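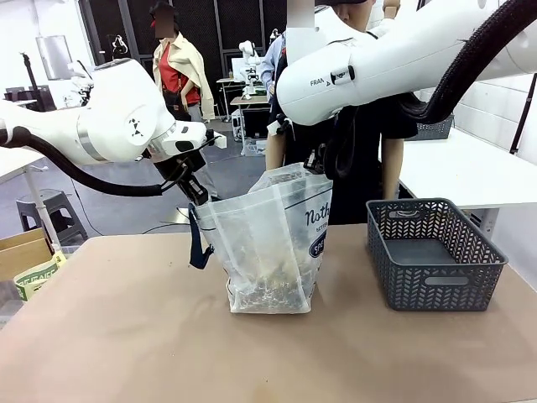

Wirkdale Two-Arm Bench Station, with rules of use

The Wirkdale station is a table-top work cell with two jointed arms for the handling of light goods: bags, pouches, baskets, small boxes. It is sold by Vitbridge as a complete set, and every set comes with the printed rules of use. Many customers ask us first about speed and reach. We prefer to speak first about the rules, because a shared bench is a place where people and machine are close together all day.

What is in the set

Two arms with parallel grippers, one table, one control box, two stop buttons with 3 m of cable each, and the rule book (16 pages). Order number 3462. The spare finger pads are order number 642 and are sold in packs of 8.

Rules for people at the bench

One person is the operator for the whole session, and the name is written on the sheet before the arms get power. Other persons may stay in the room, but they do not give commands and they do not reach over the table.

The person standing behind the table keeps both hands away from the goods while the arms are moving. If a bag falls over, stop first, then touch. This is the rule which is broken most often.

Loose clothes, scarves and lanyards stay outside the reach of the arms. Short sleeves are good. A jacket that is only laid over the shoulders should be put on properly or left on a hook before you come to the bench.

Rules for soft goods

Bags with straps need more care than boxes. Take the strap near the place where it is joined to the bag, and let the second arm come to the opening only when the first one is holding. Do not let both arms pull on the same strap - the film can tear and the contents will go over the table.

Baskets with lattice sides can be used, but fingers of the gripper may catch in the holes. We advise to grip at the handle cut-out or at the rim. The receiving basket should be empty at the start of each run.

Cables

The cable sleeves on the arms must hang free and make a soft curve. Check before each session that no loop can touch the goods or the edge of the table. Do not tie the loop tight with plastic ties, even if it looks more tidy.

Floor and table

Step stools and cardboard boxes should have a fixed place, outside the walking way to the stop button. Small stains on the table surface are no problem for the work. Deep scratches should be reported, as a bag can hang on them.

Delivery of the set is from our Wodlow store. New orders are shipped again from September.

Tags: Bench Stations | Two-Arm | Safe Working

Comments (3)

Gwilym Probert
We have the rule about the one operator on our wall now. Can the rule book be ordered alone, without the set?

Vitbridge Service
Yes, please write to us with your order number and we send it free of charge.

Nicholas
Good page. The cable part should be longer, I think. Ours was touching the basket for weeks before someone saw it.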